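**The Key Hour**

Meriem Amrani had signed up for the Anden trial back in June, and by the time the crate from Fastora reached the Mahawong guesthouse she'd read the manual twice. Two arms, one wall panel, four hooks! She loved it before it had done a thing.

"It sorts keys," she told Paweena Kaewkla, who had run the front desk long enough to mistrust anything with a cable.

"I sort keys."

"You throw them in a drawer."

Paweena couldn't argue with that. She pulled up a chair, and Meriem typed the first line of her review - 2020-11-24, day one, very excited.
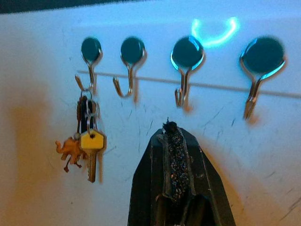
*The elephant's keys, first hook on the left.*

"The elephant is room two," Paweena said. "They never bring it back on time."

"Well, it's back now." Meriem was leaning so far forward that her nose almost touched the desk lamp. She wrote that the wrist view was wonderful, that you could see every scratch on the board and the teeth of the key, and that she might watch this instead of television.

Then she switched to the wide view and turned the laptop around.
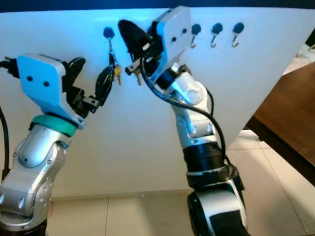

"Which one's in charge?" Paweena asked.

"Neither. They share."

Paweena thought about this for a while. Then she opened the drawer, dug through it with both hands and came up with the laundry room key.

"Ask it if it wants this one too," she said.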